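Basen Relocation Pack for Tech Hires
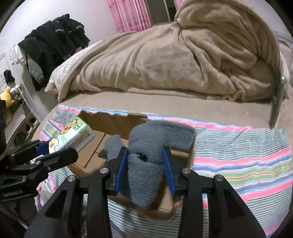 Grey-blue ribbed knit between two blue-padded fingertips.

You have found a good developer. She lives 3,656 miles away, she wants the job, and she has just asked who sorts out the work permit. If your office went quiet at that point, the Basen pack may suit you.

It covers one overseas hire from signed offer to first payday. You get the permit forms checked line by line, a bank account appointment, a flat for the first 9 weeks and a short guide to the local tax office, written by people who have stood in its queue.

What's in the pack
Permit and family visa paperwork
Temporary flat, furnished, kettle included
School search for up to two children
Payroll set-up through Perex, or your own supplier if you insist
One phone number, answered from 8am

Price: 2,277 per hire, government fees extra. Governments do like their fees.

Add-ons
Boonchu language lessons, evenings only
Flestska shipping, up to 800 kilos – pianos by arrangement, and we would rather you didn't

Please order before the offer letter goes out. Permit offices slow down in August and can't be hurried, though plenty of employers have tried. Packs can be moved to another hire once if your first choice changes their mind.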